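For most of my adult life I believed that walking was something you did between the car and the door. Then my doctor used the phrase "for a man your age," and by December I was the owner of a pair of Hellus walking shoes that looked like two loaves of bread.

The idea was simple enough. I would walk to work, 48 minutes each way, and arrive pink and virtuous. I arrived pink.
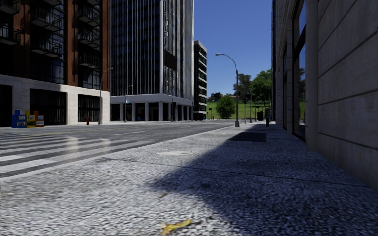

*Sun on the left, shade on the right. Pick a side.*

Commuters on foot have opinions, mostly about socks. Ingvild Holmgren, who has been walking to the same accounting office for nine years, told me to throw mine out. She swears by wool and owns seven identical pairs, so that laundry never becomes an emotional decision. She also carries her work shoes in a bread bag, which I took for thrift until I tried three nicer bags and they all leaked.

My wife's contribution was to ask whether I planned to talk about this at dinner every night. I did.

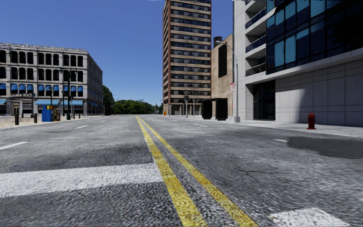 ## The gear problem

Walking is free, which has never stopped anyone from selling it. A Soltside rain jacket cost me $294 and came with a pocket for a pocket. The Runer app congratulates me for going to the mailbox. Heidrun Marti, who fits shoes at a small shop called Åberg, watched me cross her carpet twice and said I walk "like someone carrying soup."
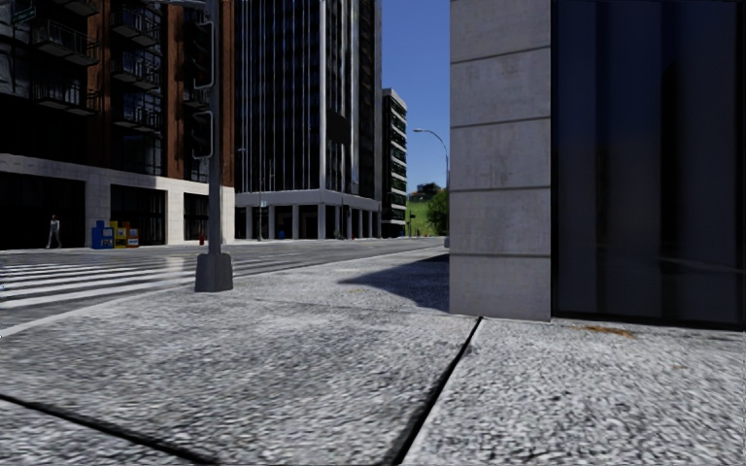
She sold me insoles, and I have to admit they helped. My left knee quit complaining by the second week and my right one took over, though in a milder tone. I also gave up on podcasts. It's hard to cross a street sensibly while a man is explaining the fall of Rome, and I kept showing up at my desk upset about the Visigoths.
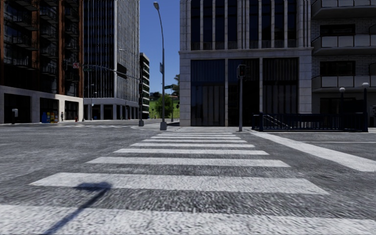
What I hadn't planned on was the hour itself. I now know which bakery opens before 7 and which one only turns its lights on to be cruel. I've written most of a toast for my brother's wedding, plus several excellent replies to arguments I lost years ago. My doctor says my numbers are a little better. He wants me to look into swimming next, and I have told him I'm busy walking.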